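The Reading at Grilura
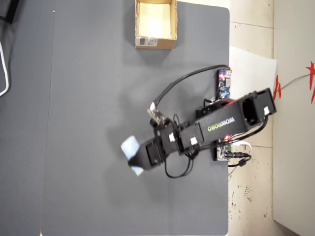 A robotic arm on a gray tabletop.

Siiri Huttunen paid 100 euros to have the two birth charts compared. The astrologer, Kauko Aaltonen, worked above the bakery in Grilura and kept his coat on in November.

"Eighteen points is a pass," he said. "You and Lenni have eleven."

She looked at the paper. His moon was in the wrong house, or hers was.

"What if he was born later than he says?"

"How much later?"

"His mother never looked at the clock."

Kauko sharpened a pencil and moved the birth to 4:34 in the morning. He added the columns again — slowly, with his lips moving.

"Nineteen," he said.

Siiri folded the paper and went down to call Lenni's mother.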